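Wanura Disassembly Cell

Product overview | Specifications | Book a demonstration

The Wanura cell takes apart used desktop computers for parts recovery. A single arm does the work on an open platform, and one operator can look after the cell while preparing the next machine. It is sold as a complete unit or as an arm and tool package for a bench you already have.

Specifications
Reach: 80 cm
Tool: two-finger gripper
Control software: Celeo
Power: standard wall outlet
Order code: 542

Demonstrations

The cell can be seen running at our Caldeira showroom. Visits last two hours and are limited to 7 people. The first half covers setup and the Celeo screens, and the second half is spent at the platform. Visitors may bring their own computers, up to 200 mm wide, with the side cover already removed. Please empty or wipe the drives before you come.

The last open day was held on April 7, 2023. Most questions were about memory modules and how the arm deals with different board layouts.
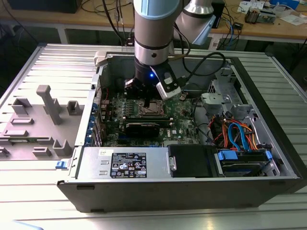 Board layout is set up in Celeo before the first part is picked. The operator marks the parts to be removed and the order they come out in, and the layout is saved for other machines of the same model. Long graphics cards should go near the top of the list. On a tower laid on its side, the card can lie across the board just under the memory slots, as in the Dell machine on the platform, and it leaves less room for the fingers. The camera module mounts beside the gripper and moves with the wrist.

Hulteo handles installation and operator training. Training takes one day at your site. Spare fingers and camera cables are stocked at Caldeira and can be ordered with the cell or separately.

To book a visit, use the demonstration form and list the computer models you work with.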